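Illow Closet Rail: Set-Up Guide
Section 3. Hanging and Spacing Your Clothes
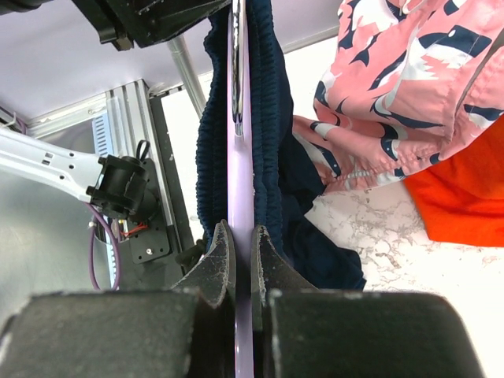
Most closet guides tell you to buy matching hangers first. We are not convinced, and you can skip that step unless yours are broken. A plain plastic hanger with a metal hook will hold a blouse or a light dress as well as the padded kind that costs several times more. Look at the lavender one with the dark navy garment over it: a crinkled, ribbed fabric like that hangs in folds on both sides of the neck, and no velvet coating is going to make those folds behave. What matters more is where the hanger goes on the rail and what goes next to it.

Before you start

You need the rail fitted as in Section 2, your hangers, and a clear flat surface to lay clothes on. Allow 45 minutes for a single rail. The carton says less. Geetha Venkataraman, who tested this section with her own wardrobe, did not get near the time on the carton.

Hanging

1. Lay the garment flat, front up. Undo the top button or zipper.

2. Push the hanger in from the hem, not down through the neck. You will read elsewhere that this makes no difference. Try both on something with an elastic neckline and decide for yourself.

3. Hold the hanger by its neck, just under the hook, and lift. Let the fabric drop before you straighten anything.

4. Pull each shoulder seam to the end of the arm. Crinkled and pleated fabrics should be left alone after this. Smoothing them by hand does very little and steaming them may take the texture out for good.

5. Put the hook over the rail with the open end facing the back wall.

Caution: Check where the hook joins the plastic. If it wobbles or the plastic has split, throw the hanger out. Glue does not hold there, whatever the tube promises.

Spacing

6. Start with the longest pieces at the left end.

7. Leave a gap of two fingers between hangers. The Deltby clip-on spacers sold with some rails do the same job as your fingers, and we leave them out of the box for that reason.

8. Keep prints and strong colors apart from pale items until they have been washed a few times. A "colorfast" label is a hopeful sort of label.

9. Slide everything to one side and back again. If a hook catches, turn it around.

Note: Sorting by color looks good in January and is usually gone a few weeks later. Sorting by length lasts longer in our experience, though it is duller to look at.

Note: Knits go in a drawer. Special knitwear hangers still leave bumps at the shoulders.

If the rail sags in the middle, take off the heaviest 8 or 9 items and go back to the bracket check in Section 2.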